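Handout 4: Looking after the hand-held gripper pair

Zirnitside Technical Workshop, Robot Cell Maintenance
Notes by Guilan Xu, revised 2022-01-14

Read this before the bench session. Bring it with you, along with the wear sheet from Handout 3. You will work in pairs, one gripper each, and swap after the pad exercise.

1. Scope

The notes cover the two hand-held grippers at station 4: finger pads, linkage, cables and the check you do before anyone records with them. They do not cover the cameras or the recording software. Those are in the September handout and have not changed, apart from the folder names.

The grippers are the Kudar pattern, built in our own shop. Left and right use the same pads and the same screws, but the cables are different lengths and must not be swapped. The left unit is tagged 40 in the log and the right unit is tagged 41. Use those numbers when you write anything down. "The old one" is not an entry.

2. What wears

The pads wear first. Each pad is a block screwed to the finger, with a thin facing glued to its inner side. The facing gives the grip. It takes all the rubbing when the jaws close on something, and it takes side load when an object is dragged instead of lifted. Side load is what lifts the glue, usually starting at a lower corner.

Soft molded goods are harder on the facing than people expect. A slipper sole grips back. If the operator closes on the rim and twists to line it up with its partner, the facing is pulled in shear at one edge, and after enough repeats that edge starts to come away. Cardboard and cloth cause very little of this.

The pivots wear much more slowly. They run in brass-colored inserts pressed into the plastic links. We change a link when the play at the fingertip can be felt by hand with the jaws half open. We do not change the inserts alone, as the hole in the plastic is usually out of round by then.

3. Where to look

Do the visual check with the jaws open and the work still in place. Look at the pad from the side as well as from the front. A lifted facing can lie flat against the block when viewed head-on.

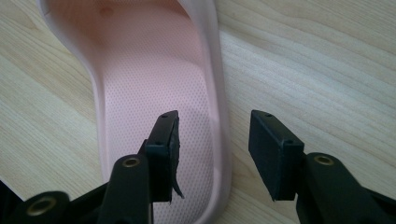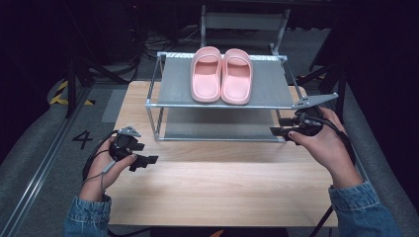 Figures 1 and 2. Slipper task at station 4. Figure 1: left pad with a strip hanging loose at its lower right side; right pad intact. Figure 2: both grippers at the rack, with the pair of slides on the upper shelf.

A loose strip as long as the one in Figure 1 means stop. Do not press it back and carry on. It can fold into the jaw on the next close, and then the gap reading is wrong by the thickness of the fold. It also hangs in view of the gripper camera, so every take recorded that way has to be marked in the log.

While you are there, look at the screw holes in both pads and at the links around the inserts. You are looking for hairline cracks, which show up best with a lamp held low to one side.

4. Changing a facing

Take the gripper off the cable before you start. Set it on the mat with the jaws open.

Remove the pad from the finger. Keep its screws in the tray marked for that side. Peel off the old facing completely, including any part that still seems sound. A half-new facing has a step in it.

Rub the bare face of the block with 800 grit paper, wet, on a flat plate. Stop when the shine is gone. Rinse, dry, and wipe with alcohol. Do not touch the face after that.

Cut the new strip slightly long. Apply the Codon contact adhesive to both surfaces, wait until it no longer strings when touched with a stick, then bring the strip down from the top edge to the bottom. Trim flush with a fresh blade. Clamp for 2 hours. The clamp should be snug only; too much pressure squeezes the adhesive out at the edges, exactly where you need it.

Refit the pad. Tighten the screws by turns with the short driver. The holes are in plastic and strip easily, so stop at firm.

Always do both pads on a gripper, even if one is still good. Old and new facings differ in thickness, and the jaws will then close off center.

5. Cables

Each cable should leave the gripper in an easy curve and run down past the wrist with some slack. Check the strain relief by bending the cable gently near the body while your partner watches the signal. Any dropout, and the cable goes in the repair box with a tag.

6. Zero check

Plug in, close the jaws fully with nothing between them, and press zero on the Takagi reader. Open and close several times. The reading should come back to zero each time. If it drifts in one direction, suspect the pivot. If it jumps about, suspect the cable and go back to section 5.

Then pick up a test slipper by the rim, lift it, and set it down again. Watch the facing edges while you do it.

7. Log entry

Write the unit number, which pad was found bad, what you fitted, and your initials. Note the last good take if you know it. If you don't, write "unknown".

For next time: read the section on link replacement in Handout 5 and bring a worn link from the scrap bin.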